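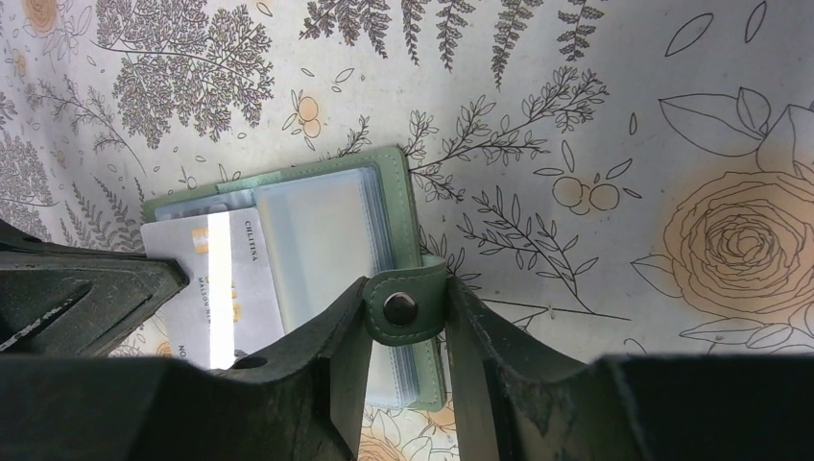
Loyalty punch cards: does anyone else still collect them?

mapleandrye
Posted 11 August 2021

Okay, I need to find my people. I love paper punch cards. Coffee, sandwiches, car washes, the bagel place, all of it. I have never once redeemed points in an app and felt anything, but when somebody clicks that little star-shaped hole into my card I'm happy for the next hour!

My current lineup is Brandel Coffee (ninth drink free), Pemby Books (a stamp for every paperback, used ones count) and a sandwich counter that I'm pretty sure forgot it has a program. I keep them in one of those card holders with the clear sleeves so I can flip through while I'm in line. So tell me what you've got, what the rewards are, and whether your places still honor the old ones.

dock_nine
Oh, you have found your people. Car wash card, two bakery cards, and a bowling alley card from before they changed the logo. They still punch it. The guy at the desk calls his manager over to look at it every time.

Brandel is a great one because they let you combine cards. If you've got two half-full ones, hand both over and they'll move the punches onto one. They did it for me in January without my even asking.

tessellate73
Wait, they combine?? I threw out a card with six punches on it last month because I'd started a new one. I'm sick about this.

Graham_Cracker_Fan
I'll be the grump. I switched to apps and I'm not going back. My wallet used to be as thick as a paperback and I could never find the right card when I was at the register with people behind me. The Ploltus app has four of my regular places in it, and I just hold up my phone. You're all romantic about this but most of those cards end up in the laundry.

mapleandrye
The laundry has taken a few from me, I admit it. But that's what the sleeves are for! Mine has a snap strap too — and the sleeves, of course. It has sleeves and then a strip across the top where I shove the card I'm closest to finishing.

And I don't want a sandwich shop to have my email, birthday and location so that I can get a free bag of chips.

Graham_Cracker_Fan
Fair on the birthday thing. I gave them all a fake one and now I get free cookies on a random date in spring.

hollow_reed
I ran the counter at a small bakery for years, so maybe I can add something. We printed 1,000 cards at a time and they were cheap, especially next to a monthly app fee. The punch itself cost more than you'd think because we wanted an unusual shape. Get a heart or a plain circle and people will buy the same one at a craft store. Yes, that happened. We ended up with a little acorn and had no trouble after that.

What I loved was that regulars would show me how close they were. You'd see someone come in with one punch to go and they'd be grinning before they got to the case. They nearly always spent the free one on something bigger than usual and bought a second item with it.

dock_nine
An acorn! I would drive across town for an acorn.

tessellate73
Does it bother you when people asked for extra punches? My sister does this and I want to crawl under the counter.

hollow_reed
Not really. If they were nice about it and it wasn't the middle of the rush, I'd give them one. Rainy days were double punches anyway. The only thing that annoyed me was people handing over a card after they'd already paid and sat down and eaten.

quietfax
I disagree a little on cheap. Myklebust's (the garden center, not the diner) did stamps toward a free shrub and it nearly wrecked them for a season, as they never put a price limit on the shrub. Everybody and their uncle went for the Japanese maples. A maple is a tree, folks. They honored it though, and I've bought all my soil there ever since.

mapleandrye
A free maple for stamps is the best thing I've read all week. Did you get one?

quietfax
Sure did. It's doing great, thanks for asking.

old_ledger
Trading stamps person here. My grandmother's books of them are where I caught this bug. I finally sat down and counted what she left in the drawer and it came to 2,978 loose stamps, never pasted in. She was saving for a card table. I'm pasting them in myself this winter even though there's nowhere left to turn them in.

dock_nine
Please post the pages when you do! Start a separate thread, this one will get buried under bagel talk.

Graham_Cracker_Fan
Update from the grump. Went to the bagel place, my phone was dead, and they offered me a paper card. I took it. It has two punches already. Don't make this a thing.

mapleandrye
We are absolutely making this a thing. What shape is the punch?

Graham_Cracker_Fan
Little fish. It's pretty good.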